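Reading time: 2 min

Furnbridge opens a letter-writing room, and you're invited

I've been itching to tell people about this since the spring, and now I finally can – Furnbridge is getting its own letter-writing room! Doors open on the first Friday in July at 8 in the morning, and we'll stay open until the last person has licked their last stamp. It's free, you don't need to book, and you don't need nice handwriting (mine is terrible).

The idea is simple. You come in, sit down, and write to someone. Maybe it's your aunt, maybe it's the kid you sat next to in fourth grade, maybe it's the water company. We supply the paper, the envelopes and the first stamp. You supply the words, and if you get stuck, Nazma Howlader will be around on opening day to help you get past "Dear." She has run our pen pal exchange with the town of Clulletside for years and she is wonderful at it.

The exchange is really how all this got going. Last year our members mailed 561 letters to Clulletside, and 97 of those came from people who told us they hadn't written a letter since they were at school. I loved reading that. A lot of them asked if there was somewhere quiet they could sit and write, away from the TV and the laundry, and I kept having to say no, not yet, sorry.
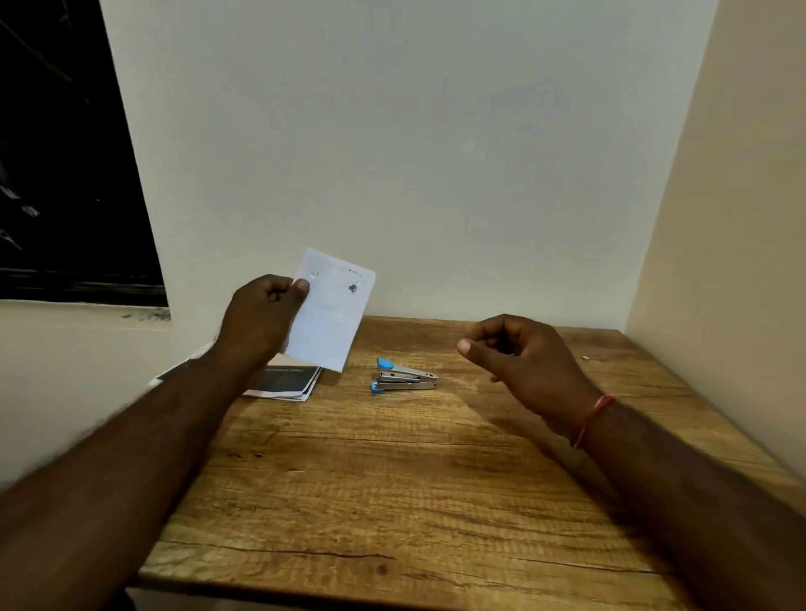 Furnbridge Letter Writers – Outreach Team

We've kept the room plain on purpose. There's a table to write at and paper to write on, and phones go in your bag or your pocket, please. Matubbar, the stationery shop on the corner, has given us a big stack of writing paper to start us off, and Zala is bringing coffee and those little almond cakes on opening day, so come hungry.

"I wrote to my brother for the first time in ages and he wrote back four pages," said Ismael Brito, one of our newest members. "Four pages! He never says more than two words on the phone."

We're also starting a short class for beginners. Huw Humphreys will teach it, and each class runs 90 minutes, with plenty of time for chatting in the middle. He'll cover how to start, how to finish, how to address an envelope so it gets there, and what to say when you have no news at all. Kids are welcome if they bring a grown-up.

If you'd like a pen pal in Clulletside, Seo-ah Kwon has the sign-up sheet and will match you with someone who likes the same sort of things. Tell her a little about yourself – hobbies, pets, what you're reading – and she'll do the rest.

Reporters are very welcome on opening day, and I'm happy to talk before then too. Just ask for me, Lakmal Herath, at the Furnbridge Letter Writers. Or, you know, write me a letter.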